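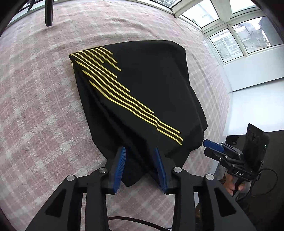

Most folding advice assumes a big clean table, and a lot of us don't have one, so the questions on this page start from wherever you do your laundry. For plenty of people that's the floor. A black garment with yellow stripes running across it on the diagonal, laid on pink-and-white plaid carpet, is a fair test of any method: the upper edge comes out straight enough, the lower end bunches, and the stripes ripple wherever the cloth creases. Keep that in mind when a folding guide promises you perfect rectangles.

Folding on the Floor: Your Questions
By the Madberg Household Desk
Updated in August

We use cookies to remember your preferences. By continuing to read you accept our cookie policy.

Is it okay to fold clothes on carpet?

Yes, if the carpet is clean. The usual objection is lint, and with black fabric the objection is fair. Vacuum first or put down an old sheet. We've seen "folding mats" sold for this job and can't find anything they do that a sheet doesn't.

Carpet has one real drawback. Soft fabric grips it, so when you pull a sleeve across, the layer underneath may stay put and wrinkle. Lift and place. Don't drag.

Does the folding method matter?

Less than the people selling methods would like. We tried the Clolier fold, which takes 10 steps for one T-shirt, and then the plain one most of us grew up with: sides in, bottom up, done. After a night in the drawer we couldn't tell which shirt was which. If you enjoy the longer version, go ahead, but we wouldn't teach it to a teenager and expect it to last past the weekend.

Why does the bottom of my fold always bunch up?

Usually it's how you pick it up. If you pinch one spot in the middle of the hem and lift, the fabric gathers to that point and the fold above it loosens. Take the hem at two places, near the corners, and keep a little tension between your hands as you bring it up. Then let go of both sides together.

It can also be the garment. Some tops are cut wider at the hem than at the chest, and no amount of care will make that a neat square. Fold the extra in at the sides and move on.

Can I use a printed design as a guide for folding?

Only if you trust the print. Stripes on a plain knit are often a little off the grain, and a diagonal design won't tell you anything about where the center is. Go by the side seams and the shoulders. Wavy designs are worse still, because you can't tell at a glance whether the line is bent or the fabric is.

What they're good for is checking creases afterward. If a line has a kink that wasn't there when the shirt lay flat, there's a wrinkle under it. Smooth from the middle out with a flat palm.

Should I fold black clothes inside out?

We get this one a lot. Washing dark clothes inside out makes some sense, as the outside takes less rubbing. Folding them that way just means you have to turn them right side out at seven in the morning. We don't see the point.

Do folding boards work?

They make every shirt the same size, and that is the whole of what they do. We borrowed a Flekby board and used it for 2 loads of wash. The shirts stacked nicely. It was also slower than folding by hand, it wouldn't lie steady on thick carpet, and then we had a board to store. If you run a shop, maybe.

Will folding this way save me space?

Some. You'll read claims that a better fold will "double" a drawer. A shirt has the same amount of cloth in it however you fold it. What you gain is from pressing the air out and from having shapes that stack, and you get most of that from any tidy rectangle — even a rough one.

Reisinger, the storage catalog, used to suggest filing shirts upright. That's handy in a deep drawer. In a shallow one the tops catch each time you close it.

How long should a load take?

As long as it takes. We don't believe the 10-minute figure that goes around, at least not with socks in the basket. If you're getting sore knees, sit on a cushion or fold half now and half later.

Is a rough fold good enough?

For a T-shirt, yes. Knits forgive a lot, and the first few minutes of wearing take out most of what a sloppy fold put in. Save your patience for button-up shirts and linen — or hang those and skip the question.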